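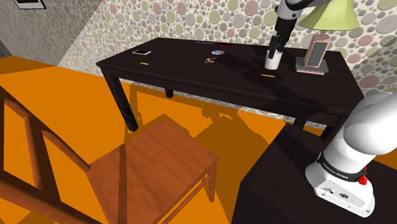 Erura Grasp Planning: Progress Report to Flandlow
Reporting period ending February
Prepared by the software group, Pidley

Status

The planner rewrite is finished and merged. The perception work is behind plan and will carry over into the next period. Spending is in line with the budget you approved.

Work completed

The old planner treated picking and placing as two separate problems and often chose a grasp that made the place step impossible. The new one scores both ends of the motion before it commits. It now runs as one process with the controller, so we no longer lose time passing trajectories between machines.

We also moved scene setup into a single configuration file. Table finish, wall pattern, lighting and loose objects can each be changed without touching the task code. All work this period was done in simulation with the Franka arm model, using the cup task on the dark table.

The regression set now has 131 scenes, up from 57 at the last report. It runs overnight and posts a results page by 6 a.m. A change that breaks more than 3 scenes is blocked from merging until someone has looked at it.

Perception

Two problems are still open. The first is shadow. On a dark tabletop the segmenter tends to join an object's base to the shadow next to it, which pushes the estimated position off to one side. The second is thin items such as pencils and keys. They matter to us as obstacles near the grasp target, and the depth filter removes too much of them.

The side view is the one we use for checking handle direction. It gives the pose estimator a second look at the mug when the lamp or the arm blocks the other view. 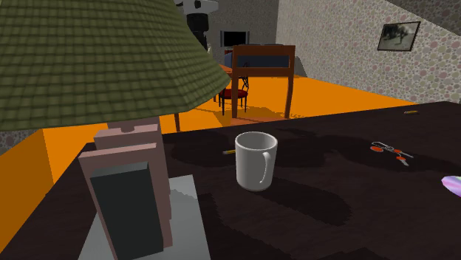 Side view of the mug task, with the handle in sight and a pencil and keys close by.

We tried the Bensaid depth filter as a replacement for our own. It kept more of the thin objects but was too slow for the control loop at full resolution. We plan to test it on a cropped region around the target before deciding.

Changes to the plan

We have moved the drawer task to the following period. It depends on the same pose estimates, and starting it now would mean doing the tuning twice. The milestone for handled objects stays where it is.

Next period

Fix the shadow error and rerun the full regression set.
Finish the cropped filter test.
Add 50 scenes with lighter tabletops and changed lighting.
Write the setup guide for the configuration file, so that your own engineers can build scenes.

Request

We would like access to the Flandlow compute queue in the evenings. The larger scene set will not fit in our current overnight slot.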